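Bench notebook, hand-held gripper station, July

09:40. Picked this up from Senad's page of last week, where he says the left gripper is "fixed". I don't know what that means. He changed the fingertip pads and re-seated the cable at the back, and after that it behaved for one afternoon. I would call that one good afternoon.

For anyone starting here: the complaint is that the left and right grippers disagree about where the board is. Put both sets of fingertips on the same spot and the two tracks come out apart in height. Pirjo thinks it's the marker plates. Lauri thinks it's the cable pulling on the hand. Both could be right, and I don't trust the test that either of them used.

10:15. Took both plates off and cleaned the seats. Found a sliver of old glue under the left one, on the corner nearest the fingers. Scraped it off, put the plates back with new screws from the Durnik box and did them up by hand, not with the driver. Ran the Korkbridge check script. Pass on both. The script also passed last month when the right plate was visibly crooked, so I give it no weight. Somebody should find out what it compares against. Reijo wrote it, I think, or inherited it.

11:30. Static test, both grippers resting on the foam board, 251 samples each. Left is steady now. Right wanders slightly and then comes back. Swapped the cables over and the wander stayed with the right gripper, which is bad news for Lauri's idea, at least with the hands still. Hands moving is another matter and I haven't got to it.

13:50. Ingvild took the seat for handling trials with the small parts and the bowl fixture. I asked for slow closes only, no hurrying to make the numbers look better.
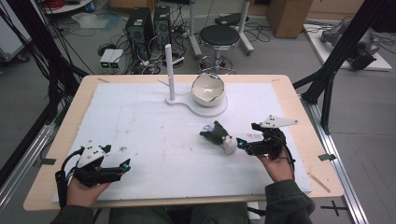

Handling trials, both grippers in hand. Green part in the right fingers, bowl and post fixture at the far side of the board.

Result: 178 closes logged, 9 thrown out for lost tracking. Ingvild says most of the lost ones came when she rolled her right wrist outwards. I went back through the log and that holds for six of them. The other three have no wrist movement worth mentioning and I can't account for them. Please don't write "operator technique" against these in the summary.

15:20. Tried the tip alignment again with the Oltirska gauge. Left closes square. Right closes with a hair more gap at the top than at the bottom. Shimmed it with one layer of tape, gap gone. Tape is not a repair. I've ordered the proper shim from Figueiredo, part 63 on their sheet, and until it comes nobody is to quote grip widths from the right side.

Also the board is getting scuffed and specky. Pirjo says it makes no difference to the tracking. Probably so, but nobody has checked, and a fresh sheet costs next to nothing.

16:45. Left to do:
Repeat the static test from cold, first thing, before anyone has handled the grippers.
Moving test with the cables swapped (Lauri to sit, me to log).
Ask Reijo about the check script.
Senad, please change "fixed" to "under watch" on your page.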